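1/ Been asked what I make of the Woton hand-held gripper kit from Vedlow. You hold it, do the chore yourself, and your recordings are meant to teach a robot arm. The quote I was given is 3000 for two. Hmm.

2/ Claim one: "any kitchen job". So, a steel pot of soybeans on a round table. Pot has a nice curved handle. I'd like to see it with one that hasn't. 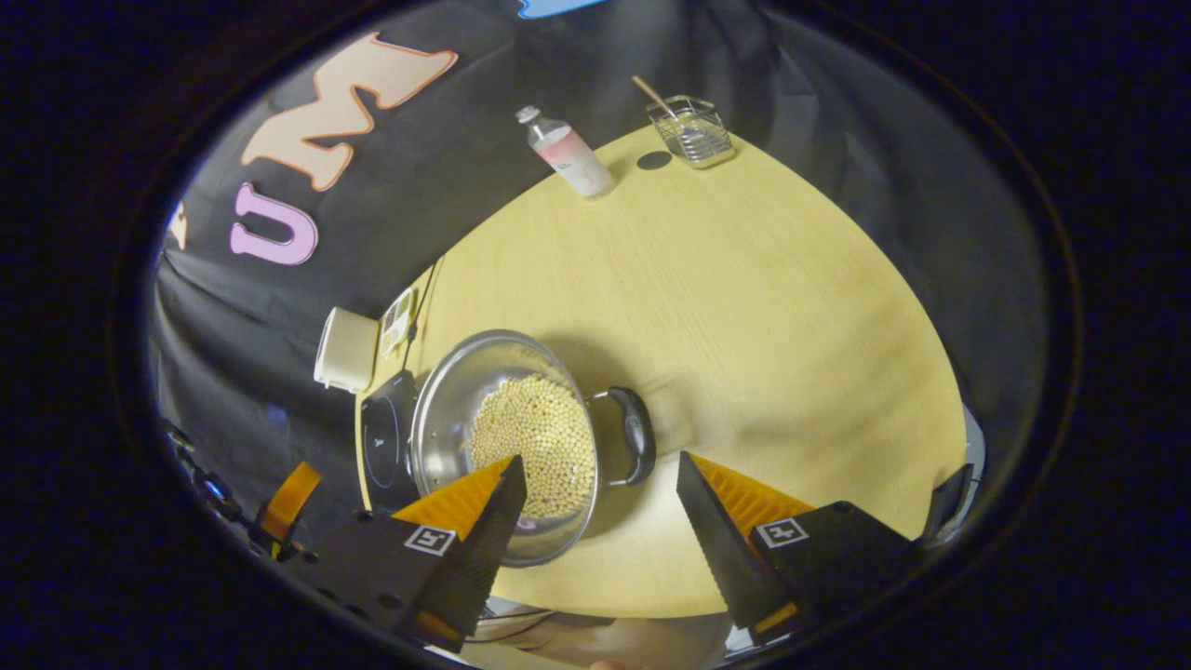 3/ The fingers
Ridged soft pads, a square marker on each finger. Sensible enough. But spares are sold in sets only, and Vedlow won't say how long a pad lasts. I've asked 3 times since April.

4/ Claim two: "ready out of the box". The manual runs to 676 pages. Iltance's is thinner and I still got lost in it.

5/ A shallow bowl is a fairer test than a deep pot, I reckon. Less to get hold of.

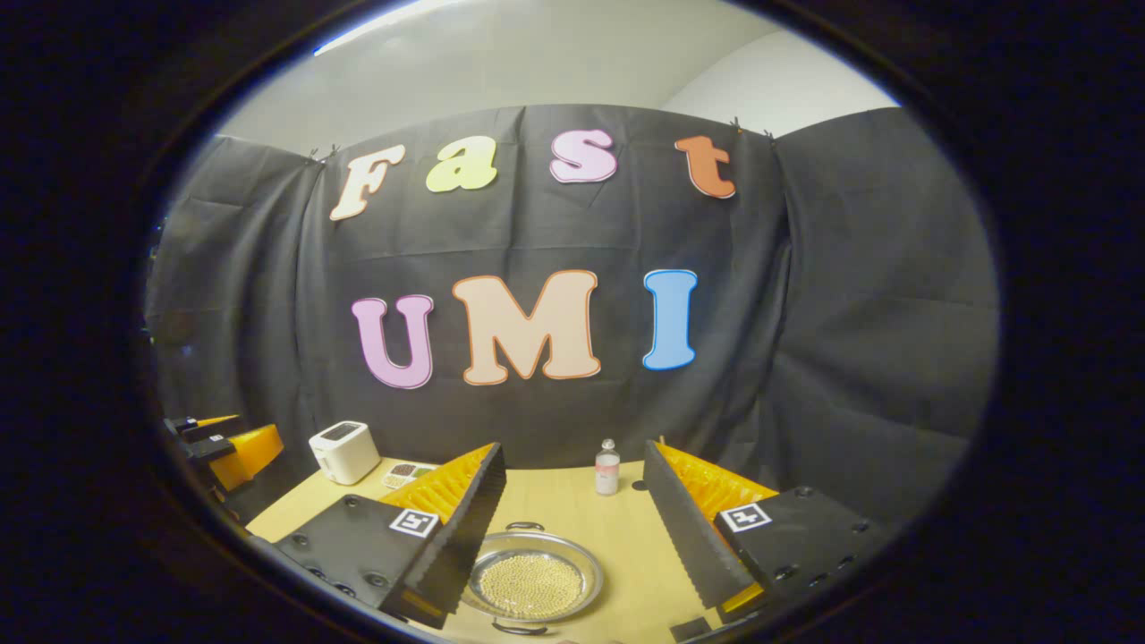
Bowl, toaster, pads open. Fast UMI on the backdrop.

6/ Would I buy? Not at that price. Hire one first if they'll let you.

Recent posts
Iltance starter kit: second look
Atanasov arm, the noisy one
Reading a Vedlow warranty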